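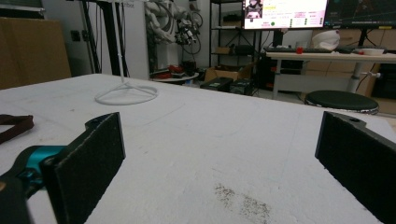
White tabletop. Dark specks near one side, gray scuffs and smudges on the surface.

Workshop Room Checklist: Block Printing and Card Making
Hevness Craft Rooms, Room 5

Checked by: Lucrezia Bellini
Second check: Nilton Castaño
Session: Friday, wrapping paper and gift tags, beginners

Mark each line OK, FIX or N/A. Write a comment for anything marked FIX. Leave the finished sheet on the hook by the sink.

1. Tables and seating

1.1 Tabletops wiped and dry: FIX
Specks and smudges on the white table. Brush off first, then wipe. A wet cloth on loose dirt just spreads it, and it ends up in the paper. The gray scuffs can stay if they don't rub off on a white sheet. Try a sheet before you decide.

1.2 Tables steady, legs locked: OK

1.3 Stools sound, no loose seats: FIX
One of the Lavholm stools rocks. Moved to the storeroom with tape across the seat. Please don't bring it back out until the bolt has been replaced.

1.4 Clear path to both doors: OK
Coats go on the rail, bags go under the tables.

2. Cutting tools

2.1 Lino cutters counted out and in: OK
Count sheet is in the tool drawer. The drawer stays locked until the group has had the safety talk.

2.2 Blades sharp and seated: FIX
Two cutters are dull. Beginners push harder with a dull blade and that is how they slip. Swapped for new ones from the spare box. Old blades are in the sharps tin.

2.3 Bench hooks at every place: OK
Everyone uses one, including people who have done this before.

2.4 Craft knives: N/A
Tags are being cut with the punch this time.

2.5 Guillotine guard in place: OK
Staff only. Guard checked with the arm down and with the arm up. Arm latch is stiff but holds.

3. Inks, glue and cleaners

3.1 Water-based inks only: OK
Andel black, red and green. The metallic is nearly out. There is enough for this group if people share a tray.

3.2 Lids on, labels readable: FIX
The small green jar had no label. Relabeled. If you decant ink into another jar, write the color and the month on it.

3.3 Solvent cleaner locked away: OK

3.4 Glue guns: N/A
Stored on the top shelf. Not to be plugged in during printing sessions, there isn't room for the cords.

3.5 Gloves and aprons: OK
Small gloves are running low. Added to the order.

4. Electrical and heat

4.1 Drying rack fan: OK
Cord taped down along the wall.

4.2 Embossing heat tools: FIX
Tool tag 1374 passed. Tool tag 2063 has a split in the cord near the plug. Taken out of use and put in the repair crate. Do not tape the cord and carry on with it. One heat tool is fine for this group if the embossing is left to the last half hour.

4.3 Heat mats under the tool: OK

4.4 Kettle kept off the worktables: OK
Tea is in the hallway. This was ignored last time and a full cup went over a stack of finished cards.

5. The small press

5.1 Bed clean, rollers turn freely: OK

5.2 Handle secure: OK
Tightened a quarter turn.

5.3 Hands-clear sign visible: FIX
Sign had slid down behind the press. Put back up with fresh tape. Nilton would like it screwed to the wall and I agree.

5.4 One person at the press at a time: to be said in the talk

6. First aid and fire

6.1 First aid box stocked: FIX
Short on finger bandages. Topped up from the office box, so the office box now needs some.

6.2 Eyewash in date: OK
Good until January. Order the next one before then.

6.3 Extinguisher in place, pin in: OK

6.4 Paper stock away from heat: FIX
The carton of 2000 blank tags from Guzmán was sitting against the radiator. Moved to the lower shelf by the window. Deliveries should go straight onto that shelf.

Second check comments (N.C.)

Table brushed and wiped, test sheet came up clean, 1.1 now OK. Opened the sharps tin to see how full it is and it has room for a few more sessions. Still outstanding: stool bolt, cord on 2063, sign screws. I left the press locked. The key is in the office.

Doors open to the group at 1:30 p.m.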